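4.3 Setting the deposit and sorting options

The Shezi return cabinet is shipped with all deposit values set to zero. Set the values before the cabinet is opened to the public. A service key and the four-digit operator code are required.

1. Turn the service key to position 2. The display shows MENU.
2. Select CONTAINERS, then NEW CLASS.
3. Enter a class name of up to eight characters. Do not use spaces.
4. Enter the deposit value in cents and press OK.
5. Select the bin for this class: LEFT, RIGHT or REJECT.
6. Repeat steps 2 to 5 for each class — the cabinet stores up to 25.
7. Turn the key back to position 1. The cabinet restarts.

Note: A class with no bin assigned is treated as REJECT.

Drinks cans and plastic cups
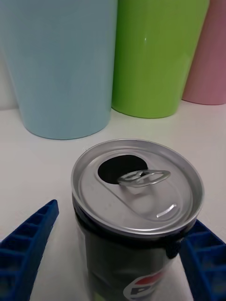
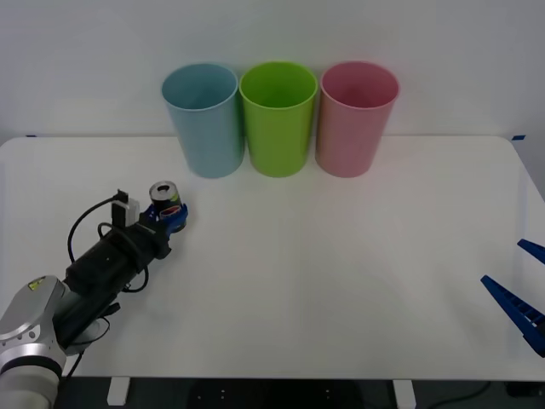
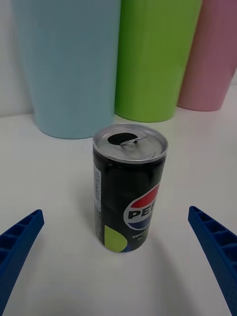
Bin assignment depends on the material code and the barcode, and both must match a stored class. Containers with no barcode cannot be given a deposit class by scanning and have to be entered by hand under MANUAL. Reusable cups, such as the light-blue, green and pink ones, are best entered as one class for all colors, as the Shezi sensor does not read color. Cans are accepted with the tab flat or raised. Crushed cans are returned to the user if the barcode cannot be read.

4.4 Bin capacity

The left bin holds 450 cans and the right bin holds 179 cups. The warning lamp comes on when a bin is 80 percent full. To change this level:

1. Select BINS, then LEVEL.
2. Enter the new percentage and press OK.
3. Close the door and check that the lamp goes out.

CAUTION: Switch off the cabinet at the main switch before reaching into the chute. The feed roller can start without warning while the key is in position 2.

CAUTION: Do not rinse the sensor window with a hose. Wipe it with a damp cloth.

If error E7 is shown after a restart, repeat section 4.3 from step 1. If the error remains, contact Dukier service and have the cabinet number ready.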